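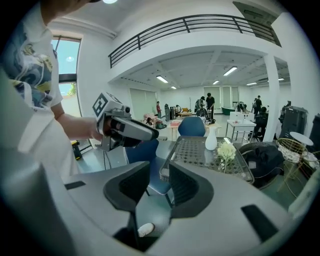 Skarnbridge library reopens its reading lounge

The ground floor lounge of the Skarnbridge library is open again since Thursday, after being closed for most of the summer. Residents can now sit there from 9 in the morning without a library card, and the coffee machine in the corridor is working too.

The room has new furniture almost everywhere. The heavy brown benches, which many people will remember from their school years, were taken away in August. In their place there are blue chairs with rounded backs, set near a low coffee table with a glass top, and some smaller side tables, one of them with a gold wire frame. A white vase and white artificial flowers were chosen for the coffee table. Real flowers were discussed, but the lounge gets little daylight in winter and the staff did not want the work of changing them each week.

Naima Bouazza, who is responsible for the public rooms of the library, said the old lounge was used mostly as a place to wait for the bus. "People came in, they stood near the window, they went out again. We wanted them to sit down," she said. She asked readers for their wishes by a paper form at the front desk, and received 294 answers. Most of them asked for softer seats and for a place to put a cup. Several people wrote that they wanted the old clock back, and this is still not decided.

The chairs and tables were bought second-hand from Ouali, a furniture shop in Honetwood, which gave a lower price for the whole group. The total cost was 3374 pounds, including the transport and the repair of one table leg. Of this sum, 1000 pounds came from the spring book sale and the rest was paid from the normal budget of the library.

Not every visitor is satisfied. Archie Carnegie, who reads the newspapers there on most mornings, finds the new chairs comfortable but a little low. "To get in is easy. To get out, at my age, I need to hold something," he said. Ms Bouazza answered that 2 higher chairs with straight arms have been ordered and should arrive before the end of the month.

The newspapers are now kept upstairs, beside the local history shelves, and readers may bring them down to the lounge. Food is not allowed, but drinks with a lid are accepted. The children's corner has not changed and keeps its own entrance from the garden side.

The lounge closes at 6 in the evening, one hour before the rest of the building. A small reading group led by Margaux Courtois will meet there at 4 in the afternoon every Thursday, starting next week, and new members can give their name at the front desk.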